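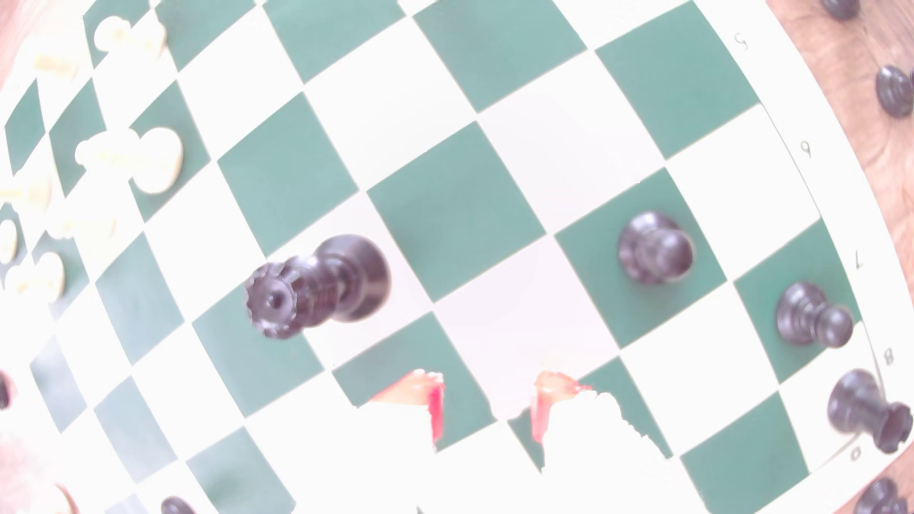 Roll-up board with the pieces still lying about, table two.

April, notebook of the game shelf, morning

I went through the chess sets before the club borrows them. Shinji Iwasaki asked me to write down which ones can be used for teaching and which ones need work. The set with the roll-up board is the one we call Hattori. It is in our shelf list as item 102, and the spare pieces are in the box marked 2199.

The mat does not want to be flat after the winter in its tube. I rolled it the opposite way for a few minutes and put the two Daltora catalogs on the corners. Better, but I will leave it under the catalogs again tonight. No heat this time -- last year the iron made a shiny place on the Urkel mat and it is still there.

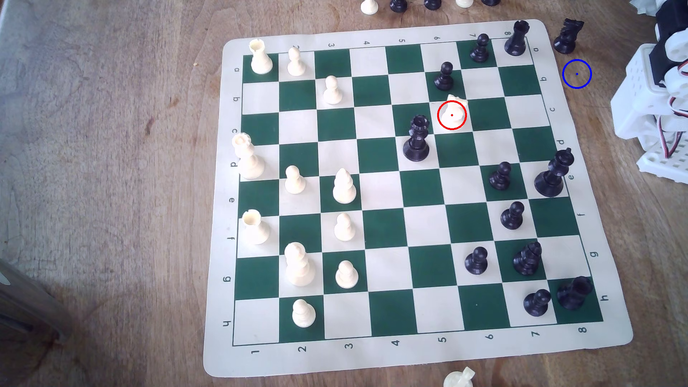

For beginners I prefer a mat with printed coordinates, because they learn to say the squares aloud from the first lesson. Shinji thinks that the print makes the board too busy, and he would like to buy the plain one from Skiltier. I do not agree. It is good to check the print before setting up, however. On this mat the letters go along the left and right sides and the numbers along the bottom, so a person who sits at the numbers will read everything turned by a quarter. The rooks and the pawns are easy to tell apart also from above, but the tall pieces need a second look, and I should put a small drawing of each one in the lid of the box.

To do:
Wipe the mat with a damp cloth, then the table also.
Glue new felt under the spare pieces. We have some 700 felt circles left, in the smallest size only.
Ask Shinji for the key of cabinet 2927. The longer tube should be there.

I stopped at 11:40 and continue after lunch with the checkers.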